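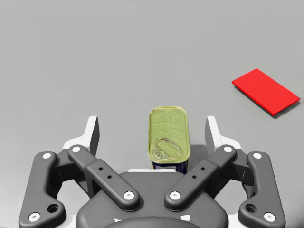 Cupboard swap — Monday, Trindade hall

Quick one as I'm typing this between buses. The cupboard swap is back on Monday, doors at 2, side entrance please as the front step is being relaid. Bring anything in date and unopened that you won't eat. Take what you will. No need to match tin for tin.

Last time we shifted almost 300 items, mostly beans, and ran out of tea before half past. So tea very welcome. Coffee too. Also cooking oil, which goes in minutes. Please no more chestnut puree, we still have teh lot from Christmas.

Jeferson Furtado is on the door again and will have the new Gistenen Road leaflets — take a couple for your neighbours if you're passing. 37 streets still to do!!

Parking: not outside Vurkillow, they've asked us twice now. Use the bays behind the chemist, free after one.

Baby food and pet food on seperate tables this month, left as you come in. Anything dented is fine, anything bulging isn't. Bags are short so bring your own.

Lifts for anyone who needs one — ring the hall before noon and leave a number.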